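Chapter 7
When the Machine Joins the Crew

What this chapter covers
Why companies automate some tasks and leave others alone
How a job changes when part of it moves to a machine
New duties that appear after automation
Pay, training, and who gets a say

Key terms
task, job, cell, handoff, deskilling, exception handling

Most people talk about automation as if it replaced whole jobs. At the level of the shop floor it usually replaces tasks. A job is a bundle of tasks held together by a title and a pay rate. Pull two tasks out of the bundle and the job is still there on paper, but the person doing it may have a very different day.

Take the returns department at Camow, a firm that refurbishes small electrical goods at a plant in Mullovstead. Before the change, 24 people worked the benches on each shift. A bench worker opened a carton, checked the item against the order, plugged it in, watched for a fault, wrote up the result, cleaned the casing, and packed it again. Seven tasks, one person. Workers set their own order within limits, and most of them had a favorite part of the cycle and a part they put off.

Camow brought in robot arms for the plug-in test. This was the part of the cycle that workers complained about most. A busy bench handled 177 items in a shift, and each one had to be lined up, pushed home, and pulled out again. Sore wrists and thumbs were the most common entry in the first-aid log. Managers also wanted the test done the same way every time, and a person at the end of a long shift tends to cut it short.

The arms did not take over the bench in one step. For the first 90 days they ran beside the regular benches, and workers took turns standing with them. Loose cords gave the most trouble. A charger with its cord neatly folded is an easy thing to pick up. The same charger with its cord lying across three others is a different problem, and a worker who would have shaken it free without thinking now had to stop the cell, reach in, and start it again. The term for this kind of work is exception handling. It covers everything the machine was not set up to deal with, and in many plants it becomes the main thing people do.

Three changes at Mullovstead are worth noting, and we will return to each of them later in the chapter.

The first is pace. A bench worker used to decide when to take the next carton. A cell operator looks after 2 cells and responds to whichever one needs attention. Some operators said the new work was easier on the body and harder on the nerves. Long quiet stretches were followed by several stops close together.

The second is skill. Bench workers had learned to feel a bad fit at the outlet and to notice a faint smell from a failing charger. None of that was written down. When the arms arrived, the setup team had to ask for it, and the workers who knew the most spent several weeks explaining things they had never had to put into words. Whether they should have been paid more for those weeks was argued over until May.

The third is the handoff. Any point where work passes from a person to a machine, or back again, is a place where mistakes collect. At Camow the handoff was a tray. If the tray was loaded badly, the fault showed up at the arm, and for a while the arm got the blame.

Not every plant handles these questions in the same way. Section 7.3 compares Camow with Hatutberg, where the operators were trained to adjust the cells themselves – and were moved to a higher pay grade for it. Section 7.4 looks at Pascu, a smaller shop that tried a similar system and went back to hand testing for mixed orders.

Before you read on
Think of a job you have held or watched closely. Write down every task in it, including the ones that were never mentioned when the person was hired. Mark the tasks you would hand to a machine first. Then mark the ones you would want to keep, and compare your list with a classmate's. 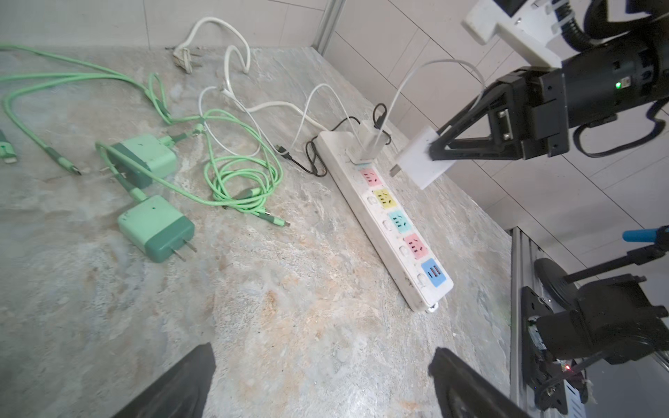
Figure 7.1 A robot gripper holding a charger near a power strip, with loose cords on the counter.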